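Clearing the upstairs landing
2024-12-20

We have lived in this house since March and the landing at the top of the stairs has been the dumping ground the whole time. Everything that didn't have a room went up there. I decided to get it done before the holidays, because my brother-in-law Lauri Seppälä is coming to stay and he has to walk through it to get to bed.

I gave myself two evenings. The first one went entirely to sorting. I made a pile for things that belong in another room, a pile for the thrift store, and a pile I called "cords," which turned out larger than I wanted. I own a lot of white extension cords. I don't remember buying most of them. I tested each one with a desk lamp, wrapped the good ones with a strip of Velcro, and put them in a shoebox with the length written on the lid.

The floor up there is dark hardwood with a high gloss finish, and it shows everything. Dust, socks, the little crumbs that come off cardboard. I used to wipe it with a wet mop and it always dried streaky. Now I go over it with a dry cloth first and then a barely damp one, and that works better. An old brown towel cut into squares does the job as well as anything from the store. I tried a bottle of Grasico floor cleaner on one corner and couldn't see a difference, so the rest of the bottle went under the sink.

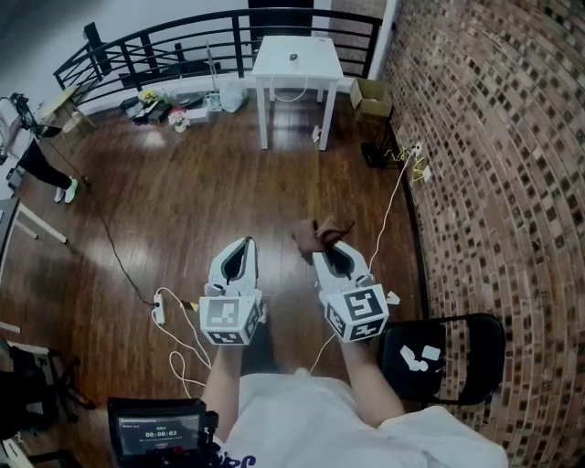 The brick wall is the part of the house I like best and the part that is hardest to keep clean. The mortar is rough and it catches cobwebs. A vacuum with the brush attachment gets most of it. Don't use a damp cloth on old brick, it just leaves lint behind. I did that in the spring and was picking fuzz out of the wall for a week.

Furniture was the next question. I looked at a Lilline console table that would have fit along the railing, but it was more than I wanted to spend on a landing. The small white square table is staying. It's light enough to move with one hand when I want to clean under it, and it holds a lamp or a cup of coffee fine. The black folding chair can stay too, at least until the holidays are over. After that it goes back to the basement with the others.

The railing took longer than I expected. Every vertical bar has to be wiped separately, and the curved pieces hold dust on the top side where you don't see it until you run a finger along them. I did it sitting on the floor with the radio on. My neighbor Tapio Karppinen says he does his with an old sock over his hand — I tried it and he's right, it's faster than a cloth.

Still to do: find a place for the flowers that isn't the floor, flatten the cardboard for recycling, and do something about the cables by the outlet. I bought a pack of 16 adhesive clips for those but I don't trust them on brick. They may do better along the baseboard on the other side. If anyone has run a cord neatly along an old brick wall without drilling into it, leave a comment.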